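Grostmont Service Desk
Ticket 340 – Arm does not release lid after opening; unexpected wrist rotation on retreat
Product: Stekureck arm with two-finger gripper, household task set
Site: Leclerc apartment test room
Reported by: Dilani Mollah, site operations
Assigned to: Jamshid Ghorbani, motion control support
Priority: High (safety review required)
Status: Closed with corrective action

Opened Sun 4 February

Initial report (D. Mollah)

The site requests assistance with a fault observed during the task "open rice cooker lid." The arm approaches from the rear left of the appliance, makes contact with the lid, and raises it. In 13 of 75 attempts the gripper then failed to let go at the end of the lift. The controller reported "release complete" in each of these cases and started the retreat move while the lid was still held.

In the most serious instance the appliance was pulled toward the arm before the operator pressed the emergency stop. No person was within reach and no injury occurred. The appliance was unplugged and contained no water or food, in accordance with the site procedure for lid tasks. Testing of this task has been suspended pending advice.

The appliance is a black Philips model with a gloss finish and a control panel labeled in Chinese. The same unit was used for all attempts.
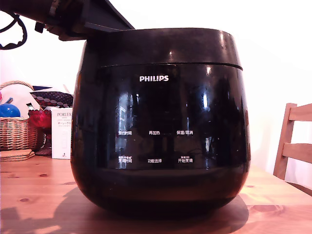
Controller logs and the grip force record have been attached to this ticket. The site also wishes to note that the fault was not present before the July software release was installed. No changes were made to the gripper hardware in the same period.

Support response 1 (J. Ghorbani)

Thank you for the report and for suspending the task. Please do not resume lid tasks until this ticket has been updated.

The force record shows that the fingers received the open command but moved only part of the commanded distance. The release check introduced in July confirms that the command was accepted. It does not confirm finger position. A partly opened grip is therefore treated as a full release, and the retreat begins early.

Please carry out the following checks with the arm in reduced speed mode:

1. Open and close the fingers in free air through 5 full cycles and record the reported position at each end.
2. Inspect the finger pads and the base of each finger for debris or wear.
3. Confirm that the tool weight entered in the controller matches the gripper now fitted.
4. Run the retreat move alone, with no object on the table, and note any rotation of the wrist.

Site update 1 (D. Mollah)

Checks 1 through 3 have been completed. Finger travel in free air was normal on every cycle. No debris was found. The tool weight was correct.

Check 4 did not pass. The wrist rotated sharply during the retreat, although the programmed path contains no rotation at that point. The operator stopped the arm. The movement was repeatable on the second run.

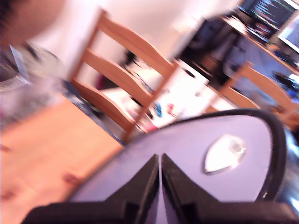
The retreat path is of particular concern to the site on account of the layout of the room. Both the dining area and the operator's desk lie on the side toward which the arm withdraws. The slatted wooden chairs there are of a light construction and could be knocked over by a wrist turning at full speed, and the desk with the monitors is a short distance beyond them. The site has marked a temporary keep-out area and has instructed staff to remain outside it whenever the arm is powered.

Support response 2 (J. Ghorbani)

The two symptoms have one cause. The retreat move uses a stored wrist angle from the last confirmed release. When the release check is satisfied too early, the stored angle is taken from the middle of the lift, and the wrist turns to match it. Running the move alone reuses the same incorrect value.

A corrected configuration, Grandier, has been sent to the site. It requires measured finger position before a release is accepted, and it clears the stored angle after every stop. Please install it, restart the controller, and repeat check 4 before any contact with the appliance.

Site update 2 (D. Mollah)

The configuration was installed and check 4 was repeated without rotation. Lid attempts were then resumed at reduced speed, with a second operator at the emergency stop. 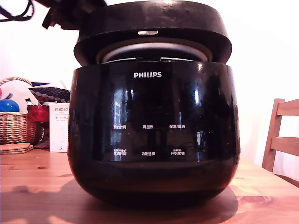 A further 75 attempts were completed. The fingers opened fully before retreat in every case, and the appliance was not displaced. One attempt ended in a controlled stop when finger position was not confirmed in time – this is understood to be the intended behavior.

Closing note (J. Ghorbani)

The controlled stop has been reviewed and requires no action. The site may return to normal speed. The keep-out area should remain in force until the site safety review has been signed. Any recurrence should be reported under this ticket number with the force record attached.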